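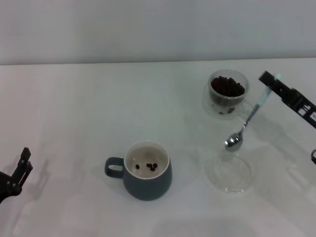 Handout 4: Spooning Beans, or How I Learned to Slow Down at the Counter

Hi all, notes from our fourth session of Home Coffee Basics. Chepkoech asked me to type them up for the folks who missed it, so I'm writing them more or less the way I said them.

What you want on the table: a mug, a glass of whole beans, a teaspoon, and something small to rest the spoon on (I like a clear glass saucer). That's it! I used the dark gray mug with the white inside because you can see every bean that lands in it, even when there are only four down there. A black interior makes you squint, believe me.

The double-walled glass is pretty, but fill it to the top and you'll be chasing beans all over the place. At home I stop a finger below the rim. Put it behind the mug, a bit off to your spoon side, so you aren't reaching across anything.

Now the spooning. Hold the teaspoon near the end of the handle, go in shallow, and take less than you think you need. Oisín asked whether we couldn't just pour. Sure you can, and I do it on weekday mornings, but for tonight I want you to get a feel for small amounts. My own dose for one cup is 12 grams, and I weigh it after I've guessed. Write down the guess too, please, even if it's embarrassing (mine was, the first week).

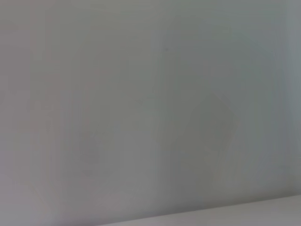

If you're using the Bellolby scale, zero it with the mug already on top. Hiyori's mug weighs 457 grams empty and she forgot, so her first reading gave all of us a good laugh, her included.

For next time: do five scoops at home, guess each one, weigh each one, and bring me the list. Smell the beans before you grind and jot down a word or two, whatever comes to mind. "Toast" is a perfectly good answer. We're back in room 702, and please bring your own teaspoon, the drawer there is all forks.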